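Foil and Paper: Which Bin?

Foil trays and paper both get used once and thrown out a lot. Both can often be used again to make new things, but they go different ways.

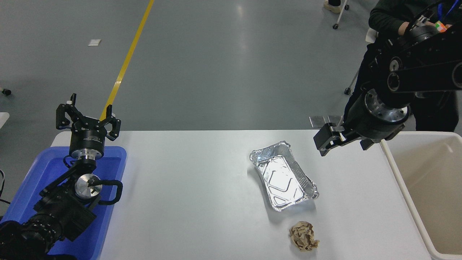 Aluminum is a metal. It comes from a reddish rock called bauxite, which is dug out of the ground. Making new metal from rock takes a great deal of electricity. Melting down old metal takes far less.

Foil trays are thin, so the factory presses ridges into the bottom. A flat sheet would bend under a heavy pie. The ridges make it stiffer.

Paper is made of tiny wood fibers. At the paper mill it is mixed with water until it turns to mush, then spread out flat and dried. Each time this happens the fibers get shorter. After several rounds they are too short to hold together.

Before you sort:

Scrape food off the tray and rinse it.
Keep greasy paper out of the paper bin.
Flatten balled-up paper if you can.

Rules are different from town to town. In Wultville, clean foil goes in with the cans. Ask a grown-up to help you look up the rules where you live.

Written by Anca Bucur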